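Student project: arm stops short when closing the lid of a panini press

Posted by Luzius Riedl

Our student team at Drodthorpe is preparing a kitchen task for the Landunska competition.
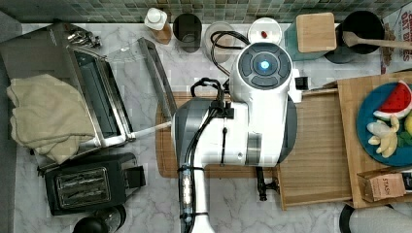

The arm is required to close the lid of the press and then move a toy banana bunch from the plate to the cutting board. The fruit portion is reliable. The lid portion failed in 5 of 12 trials: the arm halts with a force warning before the lid is down. We would appreciate guidance on settings permitted under the rules.

Remo Wallner

Please review the path before changing any force limit. A lid on a hinge travels in an arc, and a straight downward move will push against the hinge. Record 3 points along the arc by hand and have the arm pass through them at low speed. Teams should also confirm that the cable has enough slack at the lowest point. The press must remain unplugged during all trials.

Brouwer

We had the same warning last August. Lowering the speed fixed it for us.

revico_club

What force limit are you using? Ours is 49 percent and we seldom see a halt.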